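4. Preparation of the lens surface before coating
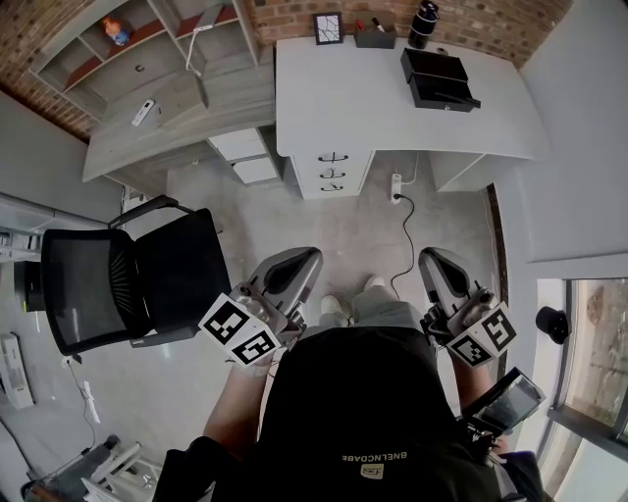
Figure 2. Seated person with a hand-held gripper in each hand, each gripper carrying a cube marker.

Halvard Myklebust
January

4.1 Why the preparation is treated separately

The clouding of polycarbonate headlamp lenses is well known to every owner of an older car. The factory hard coat becomes weak under sunlight, it loses its hold on the plastic in small areas, and the plastic below turns yellow and rough. In the previous section we described the condition of the lamps as they were received. In the present section we consider only what happens between the washing of the lens and the application of the new clear coat. Most of the disagreement among home restorers is found in this part of the work, and most instructions printed on the kits are very short about it.

The literature on headlamp restoration is mainly interested in the coating. This is natural, as the coating is what the customer buys. However, when we looked at failed restorations in the Saltholm yard, we found in many of them that the coating itself was still clear and hard. It had simply come away from the lens. Where it came away we could often see traces of the old factory coat, left as a thin island with a feathered border. We therefore believe that the removal of the old coat deserves more attention than the choice of the new one, at least for the kind of kit which is sold to private owners.

We use the word "island" in the rest of this paper for any area of the original hard coat which remains after sanding. We use "haze" for the even, grey look of a sanded lens, and "clouding" only for the damage caused by age. In everyday speech these are mixed, and in some of the kit leaflets they are mixed also, which made our first notes difficult to read afterwards.

4.2 Lamps and materials

The test group consisted of 40 lamps, all with polycarbonate lenses and all removed from cars which had stood outdoors. Lamps with cracks through the lens were not accepted. Lamps with stone chips were accepted, because a used car without stone chips is rare in our region and a method that works only on perfect lenses has little interest for the owner. Condensation inside the lamp was noted but was not treated as a reason to refuse it.

Each lamp was washed with ordinary car shampoo, rinsed, and wiped with a tar remover where this was needed. We did not use any stronger solvent at this stage. Acetone and similar products attack polycarbonate, and the fine cracks they leave behind are easily mistaken for old sun damage. One of the kits in our comparison recommends "a suitable degreaser" without saying more. We consider this unfortunate, since a careful beginner may then choose whatever stands on the shelf for brake parts.

The sanding papers were bought as loose sheets and cut to size. The sequence began at 200 grit for lenses with heavy islands and finished at 2,000 grit for all lenses, with the usual steps between. The clear coat was Kevolura, a product in an aerosol can, and it was applied in the same way on every lamp. As the coating was the same, differences between the groups can be connected to the preparation, with the limits which are discussed in 4.6.

4.3 The two procedures

In the first procedure, which we call the short procedure, the person follows the kit leaflet. The lens is sanded wet until it looks evenly grey. The paper is changed when the person feels that it no longer cuts. There is no inspection between the steps except by eye, with the lens still wet. The short procedure is what most owners do on the driveway on a free afternoon, and it has the advantage of being quick.

In the second procedure, the long procedure, the lens is dried completely after each grade of paper and inspected under a lamp held low at one side. The water on a wet lens fills the scratches and makes an island almost impossible to see. When the lens is dry and the light comes from the side, the island shows as a shiny patch with a soft border. The person then marks the patch with a pencil line and returns to the same grade. Only when no shiny patch remains does the person go to the next one. The direction of sanding is turned by a quarter for each new grade, so that scratches left by the coarser paper are visible as lines crossing the newer ones.

It should be said that the long procedure is not new. Painters have worked in this manner for a very long time, and the pencil line is familiar to anybody who has prepared a door panel with filler. What we have done is to write it down for the headlamp, where the shape is more difficult and where the material is soft.

4.4 Sanding of curved and stepped areas

The large front face of the lens is seldom a problem. It is almost flat, the hand rests on it comfortably and the pressure is even. The difficulty begins near the upper edge, where many lenses turn sharply backwards under the bonnet line, and in the corner towards the wing. In these places the fingers press the paper along a narrow line. The paper cuts a groove on the top of the curve and leaves the old coat untouched on both sides of it.

We tried several ways to improve this. A hard rubber block is excellent on the front face and useless on the curve. A soft foam pad follows the curve well, but it cuts slowly and it rounds off the moulded steps that some manufacturers put near the indicator. Finally we settled on a thin foam pad for the curve and on paper folded over a strip of leather for the steps. Doucette, who sanded most of the lamps in the long procedure, preferred to use the bare thumb in the last corner, and we allowed this. The corner is small and the thumb gives better feeling than any pad we found.

The lamps were off the car during all sanding. On the car, the bumper and the wing have to be masked, and the masking tape itself covers a narrow border of the lens. The old coat is always left under the tape. In time the new coat lifts from this border and water goes in behind it. If the lamps cannot be taken off, we advise to open the bonnet and to place the tape on the paintwork only, as close to the gap as possible, and to fill the gap itself with a rolled strip of soft tape.

Machine sanding was tried on lamps outside of the test group. A small orbital machine with a soft pad removes the islands on the front face in a short time. It also warms the plastic. Polycarbonate that becomes warm under the pad does not cut any longer but smears, and the smear has to be sanded away by hand. With plenty of water and a low speed the result was acceptable. We do not recommend it to a person who does this for the first time.

4.5 Drying and cleaning before the coat

After the last grade the lens was rinsed under running water and wiped with a clean cloth. Sanding residue collects in the joint between lens and housing, and it stays there very firmly. If it is left, the propellant from the aerosol blows it out on to the fresh coating. We used a soft toothbrush along the whole joint and after that compressed air. The toothbrush was the more useful of them.

The lens was then left to dry indoors. Polycarbonate takes up a little water from the surroundings and in the joint there may be considerably more. In the beginning we coated some practice lenses shortly after wiping, and on several of these a milky border appeared next to the joint. On lenses that had been left overnight we did not see it. We have no measurement of the moisture and can only report the observation.

The final wipe was made with isopropyl alcohol on a lint-free cloth, in one direction, with a new side of the cloth for every pass. Gloves were worn from this moment. A fingerprint on a sanded lens is nearly invisible, and then the coating shrinks away from it and leaves a shape that everyone recognises at once.

4.6 Remarks and limits

The short procedure left islands on the upper curve of many lenses, and they were usually found in the same place from one lamp to another. In the long procedure the islands that remained were small and were near the moulded steps. We did not see a clear difference in the haze of the front face. An owner who judges the work by standing in front of the car would probably be satisfied with both, on the day when it is done.

There are several weak points in this comparison. The persons doing the long procedure had more practice at the end than at the beginning, and we did not correct for it. The inspection light was moved by hand and was certainly not held at the same angle each time. The lamps had different histories, and for most of them we know nothing about earlier polishing. A lens which somebody had already polished with toothpaste or metal polish behaves differently under the paper — it loads the sheet quickly and feels greasy — and we could not always decide if this was the case.

The time spent is also a real objection. The long procedure asks for patience on a part which can often be bought new from a pattern manufacturer. For common models the new part may be the better choice, above all when the reflector inside is also dull. For older models, where the lens is no longer supplied and where the used ones are as clouded as those on the car, the extra work seems to us reasonable. The adhesion of the coating on the prepared lenses, after outdoor exposure at the Saltholm yard, is treated in section 5.

Contact | Copyright the author, all rights reserved | Back to top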